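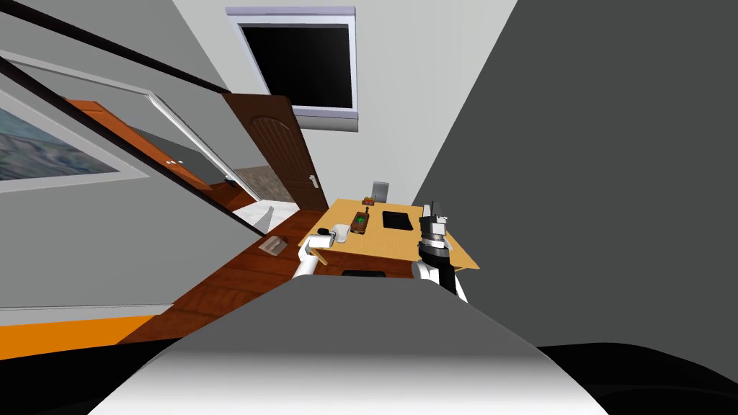 *Image: Vistby*

# About Unanis

Unanis makes and services hand tools for people who carry them every day. The range covers folding knives, pruning saws, pocket screwdriver sets and the sheaths that go with them. The company is privately owned and sells through its own shop and through independent hardware dealers.

## What we make

The folding knives are sold under the Kukis name. There are two blade shapes, plain and partly serrated, and both fit the same handle. The blade lock is a steel liner lock. The pivot screw takes a standard hex key, so the knife can be taken apart for cleaning without sending it back to us.

Alemayehu is the saw line. Blades are pull-cut, with replaceable inserts in two tooth spacings. The coarse insert is meant for green wood and the fine insert for dry wood and plastic pipe. Neither should be used on metal.

Sheaths are sewn nylon with a riveted belt loop. Each one is cut for a single model. A Kukis sheath will not hold a saw, and we do not sell a universal size.

## How tools are checked

Every folding tool is opened and closed 60 times before it is packed. Lock engagement is checked at the start and again at the end. A tool that shows side play at the pivot is taken apart, fitted with new washers and put through the full cycle again.

Edges are ground by machine and finished by hand on a fine stone. Left-handed versions are built to the same tolerances and carry the same price.

## Service and spare parts

The parts list has 3578 entries, including screws, springs, clips and handle scales for models we no longer sell. Parts are ordered by the number stamped inside the handle. If the number has worn away, send the overall closed length and the number of handle screws.

Sharpening takes up to 30 days from receipt. The workshop does not take in sharpening orders during December. Tools should be sent clean, closed and without the sheath.

## Warranty

Folding knives and saw frames are covered for 5 years against faults in material and assembly. Saw inserts, lanyards and sheaths are treated as wear parts. Damage from prying, grinding or heat is outside the warranty, but we will quote for the repair.

Page last revised 2022-07-02.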